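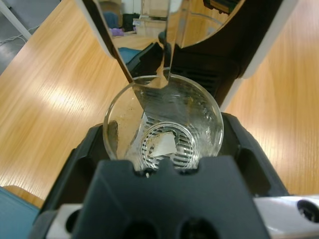 A clear glass cup with a thick, rounded rim.

Tumbler (drinking glass)

From Wikgate, the household encyclopedia. Entry kept by Mariama Quaye.

A tumbler is a drinking glass with a flat bottom and no stem, foot or handle. I grew up calling it a water glass, my husband calls it a cup, and half the people who write in to me about this entry call it just "a glass," so I've stopped arguing and put them all on one page. If you want stemware, or mugs, those have their own entries (the mug one is much longer than mine and I'm a little jealous).

Name

The usual story is that early tumblers had a rounded or pointed bottom, so you couldn't set them down until you'd finished your drink. Put it down full and it tumbled over. There are other explanations, and I've had letters about all of them, but this is the one most dictionaries lean toward. The funny part is that the word stuck to a glass whose whole point now is that it stands up!

Shape and parts

There isn't much to a tumbler, but the people who make them have names for all of it. The rim is the part you drink from, the wall is the side, and the base is the bottom, which collectors also call the heel when it's good and heavy. A cheap pressed glass often has a fat rounded rim, and a blown one can be cut and polished very thin. I like a thick rim for everyday. It takes a knock from the faucet, and children bite down on things.

Walls can be straight or slanted. Slanted ones often stack, though not as well as the box promises. Two glasses pushed together while still warm from the dishwasher will grip each other like they're glued. Fill the inside one with cold water, stand the outside one in warm (not hot) water, wait a minute and twist gently. Please don't use a knife. Otis Tillman, who looks after the cutlery pages, once tried a butter knife and has the scar.

How they are made

Most tumblers today are pressed or machine blown. In pressing, a blob of molten glass drops into a mold and a plunger comes down in the middle to push it up the sides. The mold sometimes leaves a faint line you can feel with a fingernail -- I check every thrift store glass for it, out of habit. After shaping, the glass goes through a long, slow oven called a lehr, where it cools bit by bit so that it doesn't crack from its own stress.

Tempered tumblers get an extra step. They're heated again and then cooled fast with air, so the outside ends up squeezed tight. They take more abuse that way, and when they do go, they go all at once into little chunks. I've had it happen in the sink at 2 in the morning and thought someone was breaking in.
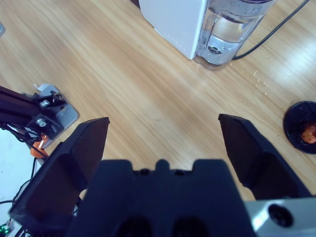
Rings and tables

A cold drink pulls water out of the air, the water runs down the wall, and it collects under the base. On bare or waxed wood that leaves a mark. A white ring means the damp is only in the finish, and it will often lift with a soft cloth and a bit of warm air from a hair dryer. A dark ring has gone into the wood itself and is a much longer job. Dilek Yaman wrote most of the furniture care entry and swears by plain felt coasters. I find they stick to the glass and then drop off right as you take a sip, but I'm told I drink too fast.

Collecting

My own interest started with the Rodavari tumblers, a pressed pattern with 12 narrow panels, turned out by a small works that closed before I was born. The catalog lists 141 molds, and Kaan Coşkun in Kılıçarslan has managed to photograph nearly all of them. The green ones are the ones people fight over. I have 60 Rodavari pieces, all clear, all used, and one of them holds toothbrushes.

Fellon glass gets mixed up with Rodavari all the time. Fellon has a star pressed into the base and a slightly wider mouth. If yours has a star and narrow panels, write to me, I'd love to see it.

See also: Coaster; Highball glass; Jelly jar; Mug; Pressed glass.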